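Tratow Outdoor Cooking Club
Minutes of the Regular Meeting, July

Present: Hartmut Brandes (chair), Raed Daher, Ludger Hamann, Joscha Buschmann (minutes)
Excused: Idris Price

The chair called the meeting to order at 7:05 p.m. The minutes of the previous meeting were approved with one correction: the charcoal order was placed with Reinholz, and the minutes had named the wrong supplier.

1. Condition of the club grills

Mr. Hamann reported on the inspection of the club's gas and charcoal grills. The long gas grill has uneven heat on the left side. He cleaned the burner tubes and found two ports rusted through. The tube will have to be replaced before the fall cookout. The kettle grills are in working order apart from one missing vent handle.
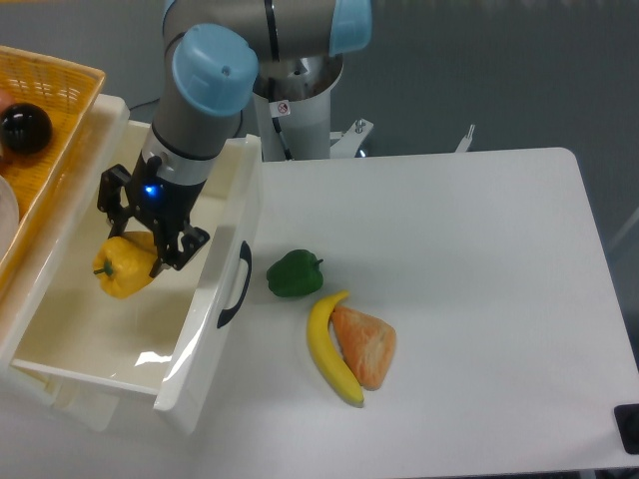 Mr. Hamann asked that members stop using the wire brush on the coated grates. A nylon brush is kept on the hook by the shed door and is to be used on a cold grate only.

It was moved by Mr. Daher and seconded by Mr. Buschmann that Mr. Hamann be authorized to spend up to $175 on a replacement burner tube and a vent handle. Carried.

2. Brick oven

The chair presented the quotation from Ollari for rebuilding the dome of the brick oven at the picnic ground. The price is $2,000, including firebrick and mortar but excluding removal of the old material. Members discussed whether the floor of the oven could be kept. Mr. Hamann stated that the floor bricks are sound and that the cracking is limited to the dome and the arch over the opening.

Mr. Daher asked how long the oven would be out of use. The chair replied that Ollari requires a slow series of drying fires after the mortar has cured, and that no baking should be scheduled until these are complete.
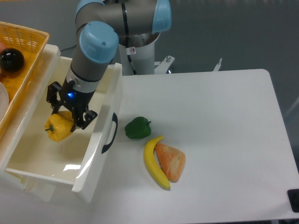
Tratow Outdoor Cooking Club, Grills and Grounds Section

The discussion then turned to the removal of the old dome. Mr. Buschmann offered to obtain a price for the hauling of the rubble. The decision on the quotation was deferred until that price is known.

3. Fall cookout

Mr. Daher presented the draft plan. Serving will begin at noon. Pork shoulders will go on the evening before, with two members on each overnight shift. The sign-up sheet will be posted in the shed. Mr. Price had informed the chair in writing that he is willing to take the first shift and to bring his own probe thermometer.

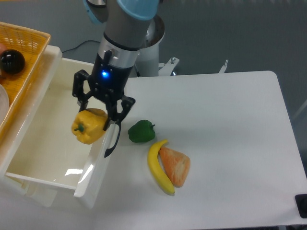 The question of wood was raised. The remaining oak is split too large for the smaller smoker. Mr. Hamann will resplit it and stack it under the lean-to. Mr. Daher recommended that no green cherry be mixed in with it, as was done last year.

It was agreed that side dishes will again be brought by members and that labels listing ingredients are required.

4. Use of the Inar lot

The chair reported that the owner of the Inar lot has agreed to overflow parking on the day of the cookout, on condition that the gate is closed by 9 p.m. Mr. Buschmann will confirm this in writing.
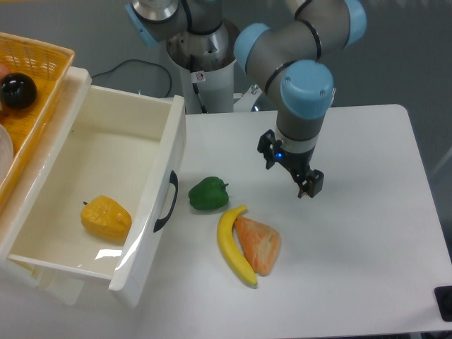
Members were reminded that hot ash may not be emptied at the edge of the lot. The lidded steel can behind the shed is to be used, and the ash is to be left there until fully cold.

5. Other business

Mr. Daher noted that the key to the propane cage has not been returned to the key box. Any member who has it is asked to contact the chair.

The meeting was adjourned at 8:40 p.m.

Minutes recorded by Joscha Buschmann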